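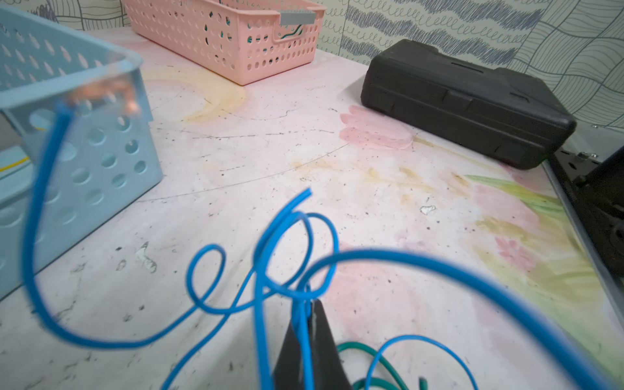
Uchenna Ogbonna wrote back after the last report that a child of six can put loose wire in a basket, and asked why we are still paying to have a machine do it. I would like to have a better answer than the one I gave in October, so this report sticks to what we can show.

Cable sorting

The job is to pick loose wire off a table and get it into the right basket by color. We logged 1000 tries on the Brinholm bench. In 112 of them the right wire ended up in the right basket with no help from a person. That is well short of what Voto promised in the proposal, and I don't think the gap is a matter of tuning. Stiff, straight pieces go fairly well. Thin wire with a curl in it does not. It springs, it loops over the finger, and a strand lying across the gripper can pass for a good grasp in the software. A fair number of tries in the first set were marked as done by the system and then struck out by the person checking the video.

Voto's engineers want to count a try as a success if the wire leaves the table at all. I have said no. A wire hanging off a finger is still a wire somebody has to deal with.

Other chores

Folding was dropped to make room for the cable work. Emptying a tray of mixed parts into bins was run for 46 hours at the Okonkwo shop. The shift lead there told me she would not put it on the floor, and I agree with her. She had to stop it several times a shift to clear jams, and she can empty the tray by hand in less time than it takes to restart.

Money

Spending on spare fingers and pads came to $3203, which is over the line we set. The pads wear faster on scuffed tabletops than on the clean ones Enero used in its own trials. Enero has not yet sent us the results of those trials, although I have asked twice.

Next period

I am asking for the bench time already agreed and no more. We will run curled wire only, with the checker's count as the official one. If the rate has not at least doubled by the next report, my advice will be to stop the cable work and return what is left of the grant.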